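Tramar Puts Two-Armed Robot Cells on the Box Finishing Floor, and the Finishers Stay

LULTSKA, September – By Arash Bagheri, floor lead, Tramar
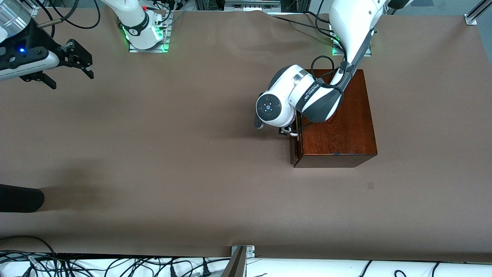 I've been running the finishing floor at Tramar for a long time, and when the office asked who should write the announcement about our new robot cells I said I'd do it, as long as I could write it the way I talk. So this is me talking.

Tramar makes wooden keepsake boxes. We're starting up robot cells this month at our Lultska shop to do the lid check on every box that comes off the finishing line. The cells were put together with Atine, an automation outfit that has been in and out of our building since spring, and the software that tells the arms what to do is called Yaman. Each cell has two arms and a papered table. The first one goes onto the regular schedule this month and the second follows once people are happy with the first.

A word about the lid check, for anyone who hasn't done it. You pick up a finished box, find the seam, open the lid, feel for drag, close it, feel for drag again, look at the gap, and put it down without leaving a mark on the varnish. Then you do that until lunch. Our plan for the season is 3240 boxes a week, and up to now each of those has gone through somebody's thumbs. I did that job for my first two years here and my right thumb still lets me know when rain is coming!

We have 31 people in finishing. All 31 are staying, at the same pay or better, and that's in writing (I asked for it in writing before I agreed to any of this, and Benoît signed it the same afternoon). What changes is what they do all day. Six of them are training as cell operators, which means loading, setting up for a new box size, and deciding what happens to a box the robot isn't sure about. The others get more hours on hand rubbing and color matching, the jobs we were always behind on.

Benoît Brunet, our plant manager, gave me this for the release: "We had good finishers spending half a shift opening and closing lids. I'd like them finishing. The cell gives us the same check at four in the afternoon that we get at seven in the morning, and it gives Arash's team their hands back."

I'll be straight about the trial, too. Over the summer we ran 2080 boxes through the first cell, with a person checking each one afterward. The first 1076 were slow going. The arms were fussy about where the box sat, and glossy finishes gave the vision side a hard time, so we played with the lighting and went through a lot of brown paper (we like it because it's cheap and you can throw it out the minute it picks up grit). After that the Atine folks changed how the fingers come in on the seam, and things settled down. It's still slower than our fastest checker on a single box. It doesn't get sore, though, and that was the whole idea.

Some things we learned that might help another shop. Have the people who do the job now teach the machine's first motions – ours did, and they caught two problems the engineers had walked right past. Put the stop button where a short person can reach it. Give folks a real say in the schedule, since the cell will happily run through a break and your operators shouldn't have to. And plan on more training time than the vendor tells you. We budgeted one week per operator and ended up giving them three.

There's a part I'm still working on, and that's the noise and the chatter. Lid check used to be a long bench where everybody talked all day. With a cell you've got one or two people at a station, and a couple of our operators told me they miss the bench. We're rotating people every two hours for now and we've moved the hand rubbing tables closer so there's company. If that doesn't do it we'll try something else.

The cell does not do final inspection, and we have no plans to have it do that. A person at Tramar still looks over every box and puts their initials on the card that goes inside, same as before.

Customers shouldn't see any change in ordering or prices for the season. Shops that carry our boxes can ask their usual Tramar contact about delivery times, and schools or other small makers who'd like to come watch the cell run are welcome at two in the afternoon, when the shifts overlap and there are enough of us around to answer questions. Call the front desk first and ask for me. Closed shoes, please, and no rings or bracelets near the varnish.

About Tramar: Tramar makes and finishes wooden boxes at its shop in Lultska.

Press contact: Arash Bagheri, finishing floor, Tramar, Lultska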